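Visit report: Trostumance Library, special collections and digitization unit

The visit took place in July and ran from 9:30 in the morning until mid-afternoon. Its purpose was to see how a mid-sized regional library describes and delivers its holdings on Black settlement history, and to compare its practice with our own research guides. The open day was intended for reference and cataloguing staff.

Holdings

The core of the collection is the Wernidero papers, acquired in two transfers and still only partly processed. The finding aid lists 1,101 items at file level. These are mostly church minute books, lodge correspondence, school attendance registers and family letters, with a smaller run of printed sermons. A further 600 photographs are described at series level only, and requests for individual prints go through the reference desk.

The second named collection, Henao, is an oral history project. Interviews were recorded on cassette and later on digital recorders. The recordings have been transferred, and the cassettes are kept in cold storage off site. Transcripts exist for most of the cassette interviews and for few of the later ones. The library gives priority to transcripts in which the speaker or family has confirmed the spelling of personal and place names.

Access to both collections is by appointment. The reading room seats 6, and material is issued one folder at a time. Pencils only. Readers may use their own cameras without flash after signing the copying form.

Description and subject headings

This session was the most useful of the day. The catalogue carries a local heading layer alongside the standard headings. Where an older standard term is now considered offensive or imprecise, the local term displays first and the standard term stays in the record for searching. Titles transcribed from the original item are left unchanged and placed in quotation marks, with a note on the source. Supplied titles have been rewritten.

The change log is public. Each revised record shows the former wording, the new wording and the month of the revision. Staff were asked whether this added much to the workload. The reply was that the log is generated by the cataloguing system and takes little time, but that agreeing on the wording of the first batch had taken most of a winter.

One weakness was acknowledged. Church names in the minute books vary from volume to volume, and authority records have been made only for congregations that appear in three or more files. A researcher looking for a smaller congregation has to search the full text of the finding aid.

Research guides

The public guide is a single long page divided into reference works, primary sources, newspapers, theses and community organizations. Each entry has a two-sentence annotation and an access note stating whether a library card is needed. Links are checked twice a year. Newspaper entries give the years held and list missing issues, a practice we should copy. Databases are kept in a separate section at the end, on the view that readers new to the subject do better with an encyclopedia article or a bibliography first.

Digitization unit

The unit is on the lower level, past the staff kitchen, and is shared with the Hustham branch. It has scanned 2,000 pages of the minute books to date. Bound volumes go on a cradle under an overhead camera and loose sheets on a flatbed. Master files are TIFF, with PDF copies for delivery. Handwritten text is not run through recognition software. Page-level indexing is done by hand in a spreadsheet and imported at the end of each volume.

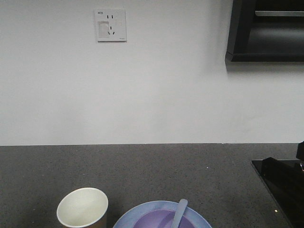
Countertop and wall outlet, Trostumance.

Points for follow-up

- Request the local heading list and the style sheet for supplied titles.
- Add missing issues to our newspaper entries.
- Ask whether the Henao transcripts can be lent as print copies.
- Compare copying forms. Theirs is one page and ours is four.

The handout did not cover fees. Copies for private study are free up to a set limit, and publication requests are priced case by case.

Comments (3)

prairie_cataloguer
Does the change log cover the photographs too, or only file-level records?

Reply from the author
File-level only at present. The series descriptions for the photographs were rewritten before the log was set up.

stacks_and_fonds
We tried displaying the local term first and had trouble with records shared through the consortium. The display order was lost on export. I would like to know how they handle that.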